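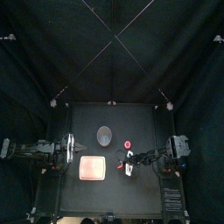
The Avville Open is an amateur bodybuilding contest held every August in the town of Avville. It is best known for its free-posing round, which counts for half of each competitor's score, a far bigger share than posing gets at most physique shows. The contest has two weight divisions and an overall title, and its winners receive the Van Loon Cup, named after the gym where the show began. Among fans of classic posing it is one of the most loved small shows anywhere, and it is easy to see why: few contests give an amateur this much time alone on a stage with a song.

Origins

The Open grew out of a members' night at Van Loon, a basement gym on Avville's main street. Toon Visser, a lifter and part-time music teacher who trained there, had come home from a regional show annoyed that the posing round had been cut to a single minute to save time. He persuaded the gym's owners to clear the dumbbell area one evening and let anyone who wanted to pose do so for as long as their music lasted. Lamps were borrowed from a furniture store, and the audience sat on flat benches and stacked plates.

The evening was meant to happen once. Members of other gyms asked for places the following summer, and by the third year the crowd no longer fit down the stairs. Visser moved the show to the Celuvitz, a former movie theater with a deep stage and a sloping floor, and it has been there ever since. The theater seats 200, and the side aisles fill up too during the finals.

Visser never competed in the show himself. He served as head judge in the early years and later took over the music desk, a job he has described as the better seat. He also wrote the first rule sheet, a single typed page that is still framed in the theater lobby. Its opening line asks competitors to "pick a song you can stand hearing every day until August."

Format

The contest takes place over one long day. Prejudging starts in the morning and covers symmetry, muscularity and conditioning, with the line-up moving through quarter turns and then the compulsory poses. Callouts are generous. Judges are expected to compare every competitor directly with at least two others, so a lifter at the back of the pack still gets real time in the middle of the stage.

The free-posing round comes in the evening. Each competitor may use up to 3 minutes of music, and the full time is allowed even in the largest divisions. Props are banned, with one long-standing exception for hats, which must be off before the first most-muscular pose. The exception dates from the basement days and has produced some wonderful entrances.

Scores are given out of 100, with 50 percent coming from prejudging and 50 percent from free posing. Judges mark the posing round on transitions, musical timing, control and the way the routine shows off the physique. That last item matters a great deal. A dancer with a modest build can do well at Avville, but the strongest scores have always gone to competitors who know exactly which of their lines to hold and for how long. A big back, opened slowly on the right beat, can bring the whole theater to its feet.

Divisions

There are two divisions, split by body weight. The light division is for competitors weighing up to and including 200 pounds, and the heavy division is for everyone above that. Weigh-in is held the evening before the show in the theater foyer and is open to the public, so it has turned into a cheerful little event of its own, with families, training partners and plenty of rice cakes.

The two division winners meet for the overall title in a posedown. Both are on stage together, the music is chosen by the desk, and neither competitor knows what is coming. The choices over the years have included marching bands, disco, a church organ piece and the theme from a children's cartoon. Light division winners have taken the overall many times, a fact that local fans will bring up quickly if anyone suggests that size decides everything.

The Van Loon Cup

The overall winner receives the Van Loon Cup. The trophy is a cast-iron plate from the original gym, mounted upright on an oak base, with the winners' names engraved around the rim. It is heavy and awkward to lift after a day of dieting and flexing, and the sight of a worn-out champion pressing it overhead is the picture most people associate with the contest. The cup goes back to the gym the morning after the show and stays there until the following year. Winners keep a small bronze copy.

The best routine of the night, regardless of division or final placing, receives a separate posing award. Several lifters who never came close to the overall title have won it, and in Avville it is treated as an honor of equal weight.

Music

Sound has been a point of pride from the start. Competitors used to hand in cassettes, and a tape that jammed in the middle of a routine led to one of the show's favorite traditions. The crowd began clapping the beat, the lifter finished his routine to it, and the judges scored it like any other. The rules now state that a competitor whose music fails may choose between starting over and going on with the crowd. Almost all of them go on.

Tracks are now submitted through Gitix, the entry and ticketing system the contest adopted when it outgrew paper forms. Each lifter also gets a sound check on the theater's speakers before prejudging, something traveling competitors often mention as a welcome surprise.

Coaching sessions

On the day after the show, past finalists run a free posing class at Van Loon. It began as an informal thank-you to the gym and is now full every year. Beginners learn the compulsory poses first, with special attention to the legs, which new competitors tend to forget as soon as they think about their arms. The afternoon is given over to building a short routine. Quite a few people who first turned up as spectators have gone from this class to the stage the next August.

Influence

Other amateur shows have borrowed from Avville, most often the longer music limit and the surprise track in the posedown. The equal split between prejudging and free posing has traveled less well. Critics argue that it rewards stagecraft over conditioning, and that a lifter who peaks perfectly can still lose to a smoother performer. Supporters answer that posing takes conditioning of its own kind: holding every muscle tight through a slow transition, at the end of a long day, is hard to fake.

See also

Classic physique
Compulsory poses
Posedown
Weight classes in bodybuilding

This page was last edited on August 12, 2026.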